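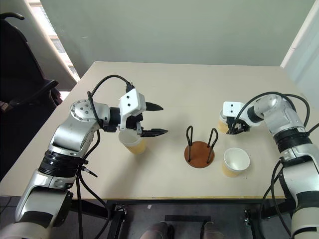 Forkholm two-arm table kit, notes after a month

Iolo Penry

1/ We've had the Forkholm kit on hire from Grundgate since June. A few people in Wostton asked what it's like to live with, so I'm putting my notes in one place. I pay the normal hire rate and Grundgate haven't seen this.

2/ What you get: two arms, two grippers, the frame they bolt to, a controller and a box of cables. The table was ours. You also get a half day of setup from one of their engineers. We had Ellis, who knew the kit well and left us a page of handwritten notes that I've used more than the manual.

3/ Our test job is paper cups and a little cup stand, the sort with a round wooden base and wire loops. Pick up a cup, put it on a loop, go back for the next. I wanted something cheap that I could buy again on a Monday morning if it all got crushed.

4/ Setup took 4 hours. Most of that was levelling the frame and getting both arms to agree on where the table was. The calibration program is fine but the wording on screen is poor. "Confirm pose B" means nothing if you haven't been told what pose A was.

5/ Reach is good. The arms come in from opposite sides and both can get to the middle of the table, so you can put the stand there and work on it from either side. The back corners are harder. The elbow ends up in a position I don't like and the software slows everything down.

6/ Grippers. Two black fingers, straight open and close. Out of the box the closing force is set for something much tougher than a paper cup. Turn it down before you do anything else. The setting is under Tool, then Limits, then a second page you have to scroll to.

7/ Approach matters more than force on these cups. Come in too low and a finger nudges the cup along the table. Come in from above with one finger inside the rim and it stays put. I spent a whole afternoon on that and would do it first next time.

8/ Numbers, for those who like them. I ran 100 attempts at the full job with the cups put down wherever my hand happened to leave them. 54 went through with no help. After I changed the approach height and slowed the last bit of travel, I did the same again and got 34 more than the first time.

9/ The failures left over are nearly all at the stand. The loops are thin black wire and from some angles the system is slow to find the top of them. It'll hang there with a cup in the gripper, have a think, then put it down a bit to one side.
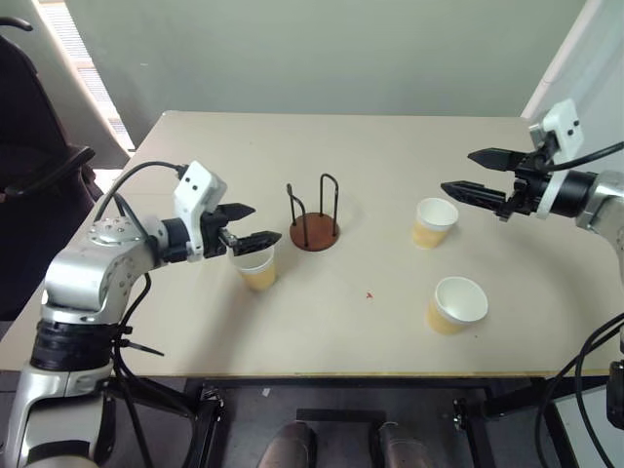
10/ I tried moving the stand nearer the front edge and that made it worse, as the two wrists start competing for the same bit of air. The middle of the table is the best place for it. I've put a pencil line under the table edge so I can get it back to the same spot.

11/ The two arms working together: decent. There's a shared zone setting that stops both going in at once. It's cautious, and one arm often waits while the other finishes something it could easily have worked beside. You can shrink the zone. Ellis said to do it a centimetre at a time, and I did.

12/ Cables. My main complaint. They loop over the top of each arm and hang down the outside, and you're left to sort them out yourself. Leave too little slack and the wrist pulls. Leave too much and it swings about when the arm turns. Clips ought to be in the box at this price.

13/ Noise is low. I can take a phone call in the same room. There's a whine when an arm holds still with the elbow high, and you stop hearing it after a day or two.

14/ Teaching by hand is the best part. You take hold of the arm, move it where you want, press the button, carry on. My colleague had never touched one and had a working pick by lunchtime. Editing what you've taught is less good. Change one point and you have to save the whole sequence under a new name.

15/ Support has been all right. Two calls, both answered the same day. One fix was a setting, the other was a replacement cable that came in the post with no note in it. I'd have liked a note.

16/ Would I buy it? For a workshop or a college that wants to learn on two arms, yes, probably. For packing or anything that has to keep going through a shift, I'd want to see a better way of finding thin objects first. Grundgate say an update is coming but wouldn't give me a month.

17/ If you do hire one, ask for the half day of setup in the morning, so there's time to ring them in the afternoon. Bring your own table and check the top is level. And get the matt finish if you can. We had a shiny one to begin with and the glare from the window gave us no end of bother.

18/ Next I'm trying it with cups that have lids on. I've also got a heavier stand on order with fatter loops. Will add to this thread when I've had a proper go with both.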